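About Forkow

Forkow sorts and sets up children's bedrooms. We work in Stakberg and the towns on the same side of the river, and we have been doing it for six years. Jeanine Nijs started the business after a long spell managing the stockroom at a toy store, and she still goes out on most first visits herself.

There are two of us full time, and we bring in extra help in June when school lets out and everybody wants the room done before vacation.

What we do

A visit takes one day. We start with the floor, then clothes, then books, and we leave the small things for the afternoon. Small things means watches, chargers, straps, hair clips, game pieces, building sets with half the steps done, and the printed instructions that belong to all of them. In most rooms this is the part that takes longest, and it is the part parents call us about.

We don't work from a big pile. Everything small goes into a shallow tray, a few items at a time, and the tray goes on the bed, where the light is usually good and a child can reach it. Paper goes in first so it stays flat. Anything with a battery gets a look at its charging port and gets matched to a cable before we put it away. Loose straps stay in the tray until we know which watch they fit. 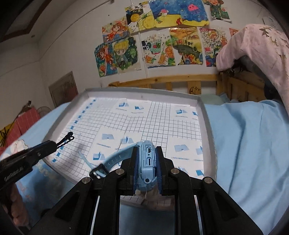

A child's watch with a light blue strap, held over the tray.

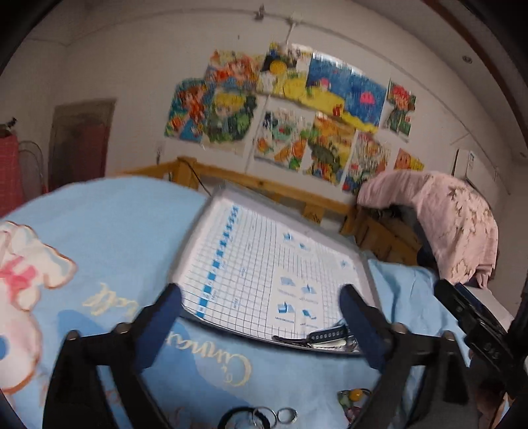 Children are welcome to be there for this part, and we prefer it. They know which card goes with which set, and they will tell you that the strap you were about to throw out is the good one. If your child would like to sit on the bed and be in charge of the tray, that works well from the age of four or so. Younger than that, we do the small parts on a table instead.

At the end we go over the drawers with you. We label them in plain words on paper tape, which peels off when things change. We don't sell containers. If you need drawer dividers we like the plain ones from Kuo, but shoeboxes are fine and we bring a stack of them.

What we don't do

We don't throw anything away without asking. Broken items go in one bag and you look through it before we leave. We don't repair electronics, and we don't set up phone numbers or accounts on watches - that is for the parent to do. We don't paint or move built-in furniture.

Where things go afterward

Outgrown toys and clothes in good shape can go to the Rimumine swap room on the second floor of the old library. We drop off there every other week at no charge. Sets need to have their instructions with them, or the swap room won't take them.

Booking

A standard bedroom is one visit. Shared rooms are usually two. Tell us the size of the room and how many children use it, and we will write back with a price and the next open dates. Please leave the room as it is before we come. It helps us to see where things land on a normal day.

Contact: Forkow, Unit 17, Stakberg | © 2024 Forkow | Back to top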